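Rhiannon Samuel apprend aux robots à porter les tables

L'entretien était prévu à dix heures. À dix heures et quart, Rhiannon Samuel est toujours debout, un casque remonté sur le front, et demande qu'on lui laisse finir « juste une prise ». Il y en aura 6. La journaliste que je suis a eu le temps de boire un café, puis celui de sa voisine.

L'atelier de Fesetti occupe le premier étage d'un ancien cours de danse, à Pristberg. La société met au point des logiciels pour robots à deux bras, et Rhiannon Samuel y dirige ce qu'elle refuse d'appeler le pôle démonstration. « Un pôle, c'est un endroit où il fait froid et où l'on ne croise personne. Ici, on est quatre et on se marche dessus. » Son métier consiste à exécuter des gestes avec le corps d'un autre : elle bouge les mains, la machine bouge les siennes, tout est enregistré, et un programme tâche ensuite d'en tirer quelque chose.

Elle est arrivée là par le théâtre de marionnettes, qu'elle a pratiqué assez longtemps pour savoir qu'on n'en vit pas. Chez Natby, son employeur précédent, elle faisait trier des couverts à un bras unique. « J'ai trié des fourchettes pendant tout un mois de juin. Le robot a fini par y arriver. Moi, chez moi, je les mets encore en vrac. »

Depuis l'hiver, l'équipe s'intéresse au mobilier, et surtout à ce qui se porte à deux. Soulever une petite table avec quelqu'un en face paraît enfantin tant qu'on ne doit pas l'expliquer. Il faut prendre le bord, sentir que l'autre tient, attendre, céder un peu. « Entre humains, on se dit "t'es prêt ?", on n'écoute pas la réponse et on lève. Essayez de mettre ça dans un jeu de données. »

L'autre, en face, c'est Alun Rees, ingénieur de formation et porteur de tables par nécessité. Il a rédigé le protocole, ce qui lui vaut aujourd'hui de l'appliquer. « J'avais écrit "un partenaire humain se place à l'extrémité opposée". Je pensais à quelqu'un d'autre », dit-il.
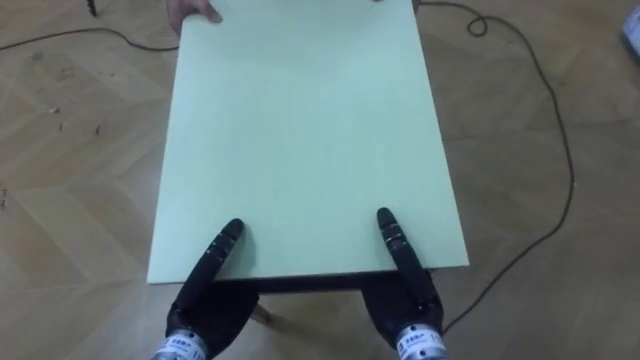 Le plus difficile, reprend Rhiannon Samuel, ce sont les doigts. Aux commandes, elle voit ce que voit la machine, mais elle ne sent pas grand-chose de ce que la machine touche. Elle a donc pris l'habitude de regarder les articulations, la façon dont une phalange se plie ou refuse de se plier. « Au début, j'appuyais comme une brute. Alun voyait la table avancer vers lui et il reculait poliment. Dans les données, ça donnait un robot qui chasse les gens de la pièce. »

Ces prises-là ont-elles été jetées ? Pas toutes. Elle défend l'idée qu'une démonstration trop propre n'apprend rien à personne. Si l'opératrice ne se trompe jamais, le robot ne sait pas quoi faire le jour où il se trompe, lui. Alun Rees est d'un autre avis, qu'il expose longuement, schéma à l'appui. Ils ont transigé : on garde les erreurs suivies d'une correction, on écarte les autres. Pour le premier lot, cela a laissé 72 essais sur 200. « Il appelle ça un bon rendement. Au théâtre, avec ce taux-là, on rembourse la salle. »

Je demande pourquoi ne pas prendre directement la machine par les poignets et la guider, comme on apprend à un enfant à tenir une raquette. On l'a fait, répond-elle, et on le fait encore pour les gestes à une main. Pour deux, il faudrait que le démonstrateur se place derrière le robot, les bras autour de lui, et qu'il y reste. « J'ai essayé. C'était très tendre et ça n'a servi à rien. » En outre, la main qui guide finit dans le champ de la caméra, et le programme, qui n'a pas d'a priori, la prend pour une partie du décor.

Reste la fatigue. Une séance dure 50 minutes, ensuite on échange les places ou on s'arrête. Le règlement vient d'elle. Passé ce délai, affirme-t-elle, l'opérateur se met à bâcler, et la machine apprend à bâcler avec beaucoup d'application. « On m'a envoyé un stagiaire qui tenait deux heures. Ses robots posaient les objets comme on pose ses clés en rentrant du travail. »

Elle ne croit pas au déménageur mécanique qu'on annonce dans les salons professionnels, du moins pas pour demain. Une table légère, un sol plat, un partenaire patient : voilà son horizon, et il l'occupe tout entière. Les escaliers ? Elle regarde Alun Rees, qui regarde ailleurs.

« Il a commencé à écrire le protocole », finit-elle par dire. Puis elle rabat son casque, et il retourne prendre son bout de table.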